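Notebook, Textile Conservation Room, Skikstead
Apr 21, 2021
Entry by Keabetswe Botha

The east room, with its pink wall, remains in use for this work.

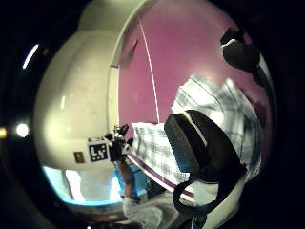
Humidity log

The Nimri sensor returned 1,759 readings for March. Of these, 196 were above the agreed limit, nearly all overnight.

Adhesive trial

Lasura paste was applied to 70 linen strips – half at full strength, half diluted. Drying time was about 530 minutes for the full-strength set. The diluted set lifted at the corners and will be repeated with a fresh batch.

Pending

Jomomgate has not yet confirmed delivery of blotting paper.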